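Drellow software working group
Minutes of the November meeting
Present: control, perception, planning and tooling leads from Dulport; integration lead from Coltwood by phone
Start: 9:40 a.m.

1. Minutes of the previous meeting
Accepted with one correction. The planner timeout in item 4 should read 3000 ms. The value in the repository was already correct.

2. Perception: clear plastic on the sandwich station
Perception reported on the depth filter for the assembly table. The dividers on both sides of the tray are transparent, and the depth stream returns either no value or the value of the tabletop behind them. The current filter fills those gaps by interpolation, so the planner receives a free path through a panel.

The proposal is to stop detecting the panels and load them as fixed geometry, registered once per session against the rim of the tray. The rim is raised and gives a usable outline in the fixed view even with crumbs on the tray surface.
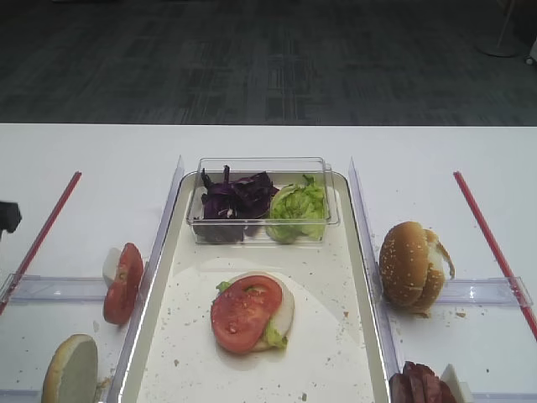 Fig. 1. Fixed view, partial stack on tray, clear dividers left and right.

Planning asked what happens if the tray is moved during a run. Perception answered that registration is not repeated and the panels would be wrong by the same offset as the tray. Agreed to add a drift check on the rim and to pause the arm when the check fails.

The tomato class was also discussed. A slice lying on the stack and a slice standing on edge in a side compartment are given the same label but need different grasp frames. Perception will split the class by pose. Labels from the Kincaid set will be converted by script, and the 1484 frames that the script cannot resolve will be relabeled by hand.

Decision: fixed panel geometry adopted. Interpolation to be switched off inside the divider regions only.

3. Control: wrist view and approach
Control presented the change to the final approach. Until now the servo loop has used the object mask from the fixed view down to the last segment. In the new version it hands over to the wrist view earlier, at 70 mm above the table.

The red parts at the fixtures were raised as a problem. They are the strongest color feature in the wrist view, and the tomato mask is seeded by color. The loop can therefore lock onto a long thin red region when no tomato is present.
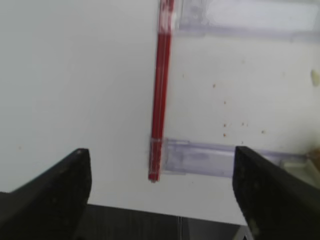
Fig. 2. Wrist view, fingers open, red part beyond the fingertips, in line with the gap.

Control suggested an aspect ratio limit on the seed region. Perception preferred to mask the fixture areas using the geometry from item 2, with the ratio limit as a second test. Both will be implemented and logged separately so that their effect can be compared.

Coltwood asked whether small specks on the table affect the mask. Perception replied that regions below the minimum area are dropped before seeding. No change needed.

4. Planning: order of pick and bun orientation
The task planner treats each ingredient as a single slot with a fixed pick pose. This is too coarse for the buns. When the halves stand on edge, the pick must come with the fingers on either side of the bun and the wrist turned, and the place motion has to include a rotation to flat. The rotation is currently a separate skill and is sometimes scheduled after the arm has already entered the tray region, where the panels leave too little clearance.

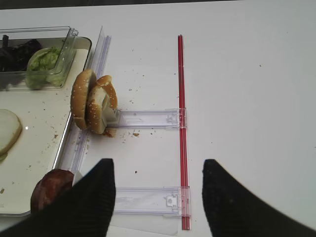 Planning will merge pick and rotation into one skill with a single collision check over the full sweep. The check must include the fingers in the open position. The present model uses the closed width, and this explains several plans that passed in simulation and were rejected by the safety layer.

Integration at Coltwood noted that merged skills make retries more expensive. Planning accepted this and will allow a retry to start from the rotation if the grasp is still reported as held.

5. Tooling
The replay viewer drops wrist frames when both streams are loaded at full rate. The cause is the shared decode queue. Tooling has a branch with separate queues, and review is open.

Open tickets stand at 19. Tickets that concern only the old interpolation filter will be closed when item 2 is merged.

Config files for the Dulport and Coltwood cells have diverged again. Tooling will move the shared values to one base file and keep only the camera extrinsics per cell.

6. Actions
Perception: rim drift check, tomato pose split, fixture mask
Control: earlier handover, aspect ratio limit, separate logging
Planning: merged pick and rotation, open finger width in collision model
Tooling: decode queue branch, base config file
Coltwood: rerun the safety layer log against the new finger width

7. Any other business
The request for a second wrist exposure profile was held over to the next meeting.

Meeting closed at 11:05 a.m.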